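Chapter 4
Containers and the Habit of Sorting

After reading this chapter you should be able to explain why a household stores goods in small groups, to compare fixed and loose divisions of space, and to use the words "reach", "depth" and "dead space" in the right way.

4.1 A drawer in Eltholm

When Niall Morrison began his study of home storage in the town of Eltholm, he asked each family to show him one drawer that they were ashamed of. Almost every family laughed, and almost every family went to the kitchen. In this drawer lived string, candles, old keys, a tape measure, and coins from some country visited long ago. Morrison noted that people knew quite well what was in the drawer. What they did not know was where in the drawer it was, and so they searched with the hand and not with the eye.

This small observation is the starting point of the present chapter. A container does two kinds of work. It keeps things together, and it keeps things apart. The first work is done by the walls on the outside and the second by the walls on the inside. In the older textbooks the second work received very little attention – often one page, sometimes only a footnote.

Morrison's study included 80 homes in Eltholm and later 335 homes in the larger city of Skondale. The results from Skondale are treated in Chapter 5, where we also discuss rented rooms.

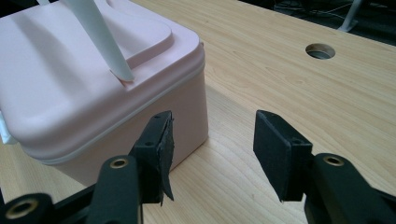
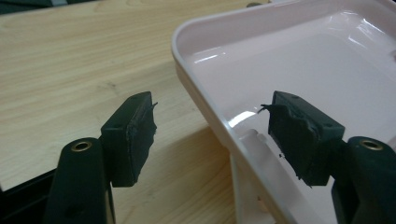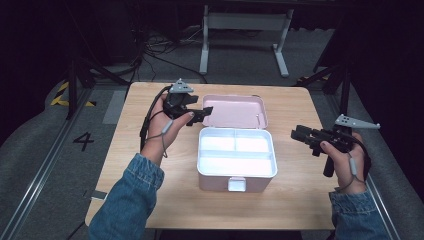

Inner walls can be fixed or loose. A fixed wall belongs to the container and gives the same order every day, also on the days when the owner is tired. A loose wall can be moved, and for this it asks the owner to make a decision. The pink box with its lid open has three compartments, two smaller ones at the back and a long one along the front, and this is a common plan for fixed divisions of this size. The long space takes pencils, brushes or knitting needles, and the small spaces take what would roll away. We will call such a plan a mixed plan, in contrast to the equal plan, where all compartments have the same size. Equal plans are easier to make and to stack in a shop, but they leave more dead space as soon as the goods are of different lengths.

4.2 Reach and depth

By reach we mean the distance from the hand to the object when the container is open. By depth we mean the number of objects that must be lifted before the wanted one is free. The two are easily confused. A tall jar of buttons on the desk has a short reach and a great depth, while a flat tray on a high shelf has the opposite.

The workshop of the Prustetti family, who repaired clocks in Skondale, kept around 300 small parts in flat trays and never put one part on top of another. Their rule was simple: depth must be zero, and reach may be as long as the arm. In Section 4.3 we compare this rule with the one used by the Qudah sewing school, where the trays were stacked but the lids carried labels.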